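How does voting work for the Pilley Player of the Year award?

Asked in Local Soccer, 2018-01-23

My son's club has a player up for the Pilley award this season and I can't find a clear set of rules anywhere. The league page says the vote is "shared between coaches, captains and supporters" and leaves it there. Last season 1,921 supporter votes came in and the winner wasn't the one who topped the online count, so the supporter vote can't be the whole thing.

What I want to know:

- How much does the supporter vote count for?
- Can a player win if he changed clubs during the season?
- Is there a minimum number of games?

We play in the Jirnetti division if that makes a difference. The club's end of season table will be set up in the side room again, with the kids' play corner next to it, and I'd like to have the answers printed out for parents by then. 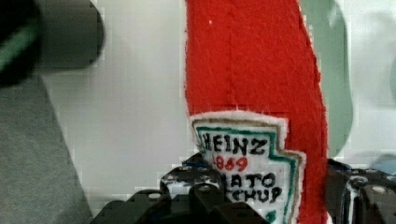
Felt ketchup bottle, play corner

Thanks in advance.

3 replies

Moulin_leftback

I coached in the Jirnetti division until two seasons ago and filled in the ballot each year, so I can give you how it worked then. I doubt it has changed much.

The coaches' ballot is 50 percent of the total. Each head coach names a first, second and third choice and can't name anyone from his own club. First choice gets five points, second gets three, third gets one. The points are added up across the division and turned into a share.

The captains' ballot is 30 percent and runs the same way, with the same rule about your own club. The supporter vote is the remaining 20 percent. That is why the player who wins online often doesn't win the award. A big club can get a lot of parents to vote, but if the other coaches don't rate the player it won't carry him.

On changing clubs: yes, he can still win, as long as both clubs are in the same division. His games for both count. The club he finished the season with is the one that goes on the trophy. Neither of his coaches can vote for him, which people forget, and a ballot was thrown out over it when I was there.

On games: he has to have played in 75 percent of his team's league games. Coming on as a substitute counts as playing. Cup games don't count either way. If a game was called off and never replayed, it comes off the total.

Ballots go out after the last league game and have to be back by the middle of May. If your coach hasn't had one by the end of the first week, he should call the league office. Ours went to an old address one year.

alarent_road_end

It's a popularity contest, always has been. Goalkeepers never win it. Vote for whoever you like.

cornerflag50

The first reply matches what I have, with two things to add.

Ties are settled on the coaches' ballot. If that is level too, they look at who had more first choices from coaches. There is no shared award.

Red cards matter as well. A player sent off for violent conduct is taken off the list. Two yellows in one game doesn't do it. This was brought in after the season Alarent won the division, so older copies of the rules won't have it.

For your printout I would keep it to one page and put the supporter voting dates at the top in large type. That is what parents ask about. We had ours on a sheet by the door at Moulin Park and still got the same questions all evening, mostly from people standing next to the sheet.
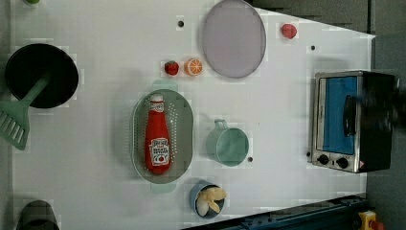
Related questions in Local Soccer

Who picks the team of the season in the Jirnetti division?
Do friendly games count toward a suspension?
Pilley award: can an under-18 player be on the senior list?
What happens to league points if a club drops out?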